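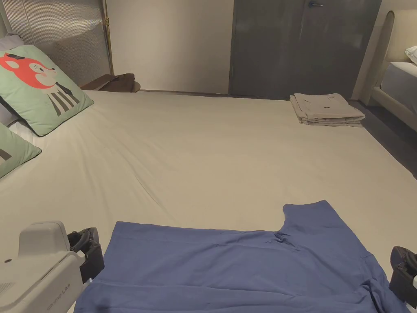

Blue shirt on the bed, gripper open, folded stack at the back.

Plemmont Folding Set – collection rules

2572 episodes, one garment each. Read this before adding yours. Harvey Bergeron rejects things cheerfully and in bulk.

Start with the garment flat and the fingers open. Both fingertips stay in view at the start and the end.

No faces, mail or phone screens. Cushions with cartoon animals are fine and need no blurring.

If you drop a sleeve, pick it up and carry on. Retries are data. Swearing is also data, so audio is stripped on upload.

More than 6 seconds without motion and the episode gets split. Go think somewhere else.

Label the garment, not your feelings about it. "shirt_short" is a label; "stupid shirt" was in the March batch twice.

Known issues: 2 Boychuk sessions have clock drift.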